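Why Does Wood Have Stripes?

Go and find something made of wood. A ruler, a chopping board, the leg of your chair, anything. Now put your nose really close to it. See those lines? Some are straight and skinny, some are wavy, and if you're lucky you might find a swirl that looks like an eye staring back at you (I had one on my bedroom door when I was six and I used to say good night to it).

Those lines are called the grain. To find out where they come from we have to go back to when the wood was a tree.

How a tree gets fatter

You grow all over. Your arms get longer, your feet get bigger, your pants get too short. Trees don't grow like that. A tree gets taller at the very tips of its branches, and it gets fatter just under its bark, and the wood in the middle stays put. If you nailed a sign to a tree trunk at the height of your chin and came back when you were a grown-up, the sign would still be at the same height! You'd have to bend down to read it. (Please don't nail signs to trees, though. They don't like it.)

Right under the bark there's a very thin layer called the cambium. Say it like this: KAM-bee-um. It's thinner than a sheet of cardboard, and it goes around the whole trunk like a sock. All through the growing season the cambium makes new wood on its inside and new bark on its outside. So every year the tree puts on a fresh coat of wood, over the top of last year's coat, and last year's coat was over the top of the one before that. A big old tree is wearing an awful lot of coats.

Fast wood and slow wood

In places with a warm season and a cold season, a tree doesn't grow at the same speed all year.

In spring there's usually plenty of water and the tree is in a hurry. It makes wood quickly, out of big cells with thin walls. Cells are the tiny building blocks all living things are made of, and in wood a lot of them are shaped like drinking straws. In many trees this spring wood looks pale.

Later in the summer the tree slows down. Now the cells are smaller and their walls are thicker, so they're packed in tight, and that wood often looks darker. Then winter comes and the tree stops making wood altogether. It has a rest. Next spring, off it goes again with the pale stuff.

Pale, dark, stop. Pale, dark, stop. One pale band and one dark band together make one ring, and one ring is usually one year.

So can you count them?

Yes, and you should! Find a stump and start in the middle, because the middle is the oldest part. Count the dark rings on your way out to the bark. My friend Benito Casado and I did this last October with a big stump by the bus stop in Lambert. We stuck a pin in every tenth ring so we wouldn't lose our place, and we still lost our place, and had to start over. We got to 100. That tree was a baby before my grandmother was born.

You might notice that some rings are wide and some are so thin you can hardly see them. A wide ring often means a good year for the tree, with lots of rain and lots of sun. A thin one can mean a dry year, or a year when caterpillars ate the leaves, or a bigger neighbor hogging the light. Scientists who study tree rings have a wonderful long name, dendrochronologists (DEN-droh-kruh-NOL-uh-jists). They can work out what the weather was like hundreds of years ago, from before anybody was writing it down.

They don't have to cut the tree down either. They use a hollow drill that pulls out a thin stick of wood about as wide as a pencil, with all the rings showing on it like stripes on a straw.

Turning circles into stripes

Okay, so a stump has circles. But your ruler has lines. What happened?

It depends which way you cut. Think of a rolled-up pancake with jam inside. Slice across it and you see a spiral. Slice it the long way and you see stripes. Same pancake, different cut. A plank is cut the long way, from the bottom of the trunk toward the top, so the saw goes through all those coats of wood and you see their edges as lines.

If the saw goes straight through the middle of the log, the lines come out nice and even. If it goes nearer the side, you get big pointy arches, one inside another, like a stack of church windows. Some woods have bold stripes you can see from across the room. Others, like maple and birch, are often so quiet that you need to get up close.

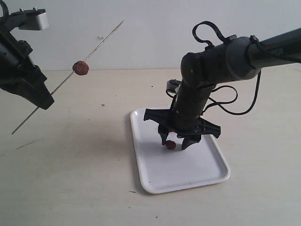 Faint grain on a pale wooden tabletop.

And the eyes? Those are knots. A knot is the place where a branch used to join the trunk. The trunk kept getting fatter and wrapped itself around the bottom of the branch, so when the plank was cut, the saw went right through it. The grain has to bend to get past — the way water in a stream bends around a rock. My bedroom door eye was a branch once. A bird could have sat on it!

Try it yourself

You'll need a sheet of paper and a crayon with the wrapper peeled off. Lay the paper on some rough, unpainted wood (an old fence is perfect), hold it still and rub gently with the side of the crayon. The harder parts of the wood stick up a tiny bit, so the lines appear on your paper. Do one from a fence and one from a stump and see if a friend can guess which is which.

Watch out for splinters.

Written by Hywel Yorath, March 3, 2018

Contact us | © 2018 Namevo | Back to top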